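Search reviews and authors

Posted 02/07/2022 by Thắng Vũ

Re: chapters of "Sketemwood" out of order on my e-reader

Hello again, and thank you for being so patient with me. I bought the Sketemwood novella from the Pivlow store in December and only got to it this week, because I like to save short fiction for when I'm worn out from longer books. The first three chapters were lovely! Then I tapped forward from chapter 4 and landed in chapter 14, where the lighthouse keeper's sister is already married, so there went that surprise.

I deleted the file and downloaded it again. Same jump. I also tried it on my old tablet, which is slow but usually honest, and it skipped at the very same paragraph.

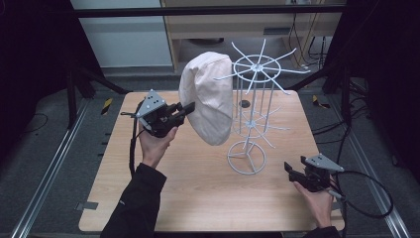 Does the jump happen if you open the chapter from the table of contents?

It happens only when turning pages; picking chapter 5 from the contents list opens the right text.

So I've been reading it that way, going back to the list at the end of every chapter, and it does work, though it rather breaks the spell (the fog scenes really want to be read straight through). My place is also lost each time I close the book, and it comes back at page 103 of 200 no matter where I stopped.

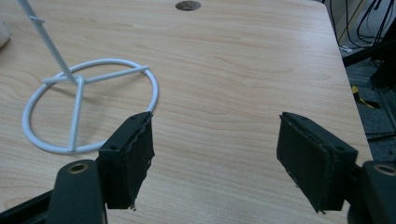

I should add that my copy of Pillai, the other novella in the same series, turns its pages perfectly well, and I bought both on the same evening. Clirnico, who formatted the pair, wrote back to say the Sketemwood file has a bad link after chapter 4 and that a corrected one has gone to the store. I haven't seen it in my library yet. Could you please leave this ticket open until it shows up? I'd like to finish the book before I post my review.

4 comments
14 shares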